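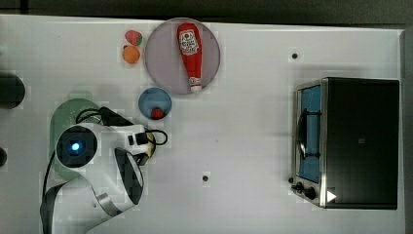
How do you get the last of the ketchup out of a squeeze bottle?

Park it cap down in a mug for an hour before dinner, then give it one firm shake and squeeze low on the sides.

I used to stand there whacking the bottom like my dad did, and all I ever got was a splat on my shirt! If the mug trick isn't enough, I add a teaspoon of vinegar, swirl it around and pour the whole lot into baked beans or a meatloaf glaze (a bottle of Josness gave me almost 40 grams that way, I weighed it).

While I'm on kitchen stuff, a word about strawberries. Don't wash them until you want to eat them. Mine go in the fridge dry, on a folded paper towel in a lidded box, with the leaves still on. When it's time, I rinse what we need and put them in a small bowl, because on a big flat plate they roll straight for the edge and then the dog gets one.

And ketchup on a light tablecloth? Scrape it up with a spoon first, please don't rub! Cold water from the back of the fabric, a drop of dish soap, leave it 49 minutes (okay, that's how long my show runs) and then into the wash. I check it before the dryer, every time. I lost a good De Graaf runner last July by skipping that step and I'm still mad about it.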